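Print this page | E-mail this page
Filed under: Small Grants > Makers and Workshops > Progress reports

Tindinley Shared Workshop: hand-held gripper build
Report to the Flonell Fund, second instalment
Prepared by Upendo Odera, 07/09/2022

You asked for a shorter report than the one in May, which ran to 16 pages and included a poem. Fair enough.

The grant stands at 700 pounds, of which 71 are left. Most of the rest went on cables, and then on replacing the cables we bought first, which were the wrong ones in a way the seller described as "compatible". The receipts are attached, including the embarrassing one.

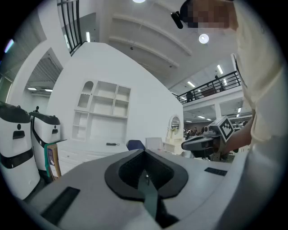

Version 4 of the gripper, known to us as the Paquette, is the one we mean to keep. Its predecessors were heavy, then fragile, then heavy again. The marker block now sits on top of the device, with its black-and-white pattern out in the open, and I would like it to stay there through at least one more version. Moving it means redoing the calibration, a job I have done often enough to have opinions about the chair.

Work on the strap goes on. The green fabric was meant as a stopgap and has become a feature, as stopgaps do. My preference is for something wider that can be adjusted with one hand, and I have put it on the list for the next instalment.

Using the grippers as a pair is where most of our evenings have gone.
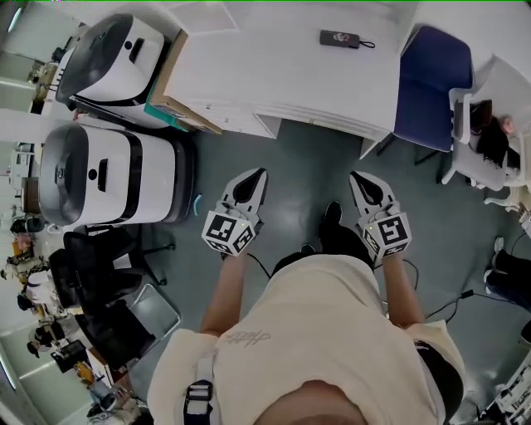

The recording software, Fulluditz, still likes to decide that left is right after a restart. We have a fix that works and a tidier fix that doesn't, and for the present we are running the first. Cable management remains the weakest part of the build. I said so in May and have nothing cleverer to add, except that a proper loom is priced in the attached sheet and comes to less than the money left.

Still to do before the final report: the loom, the strap, and a set of build notes that somebody other than me can follow. The notes exist. They are in my handwriting.

Please send the third instalment to the same account as before.

U. Odera

Print this page | E-mail this page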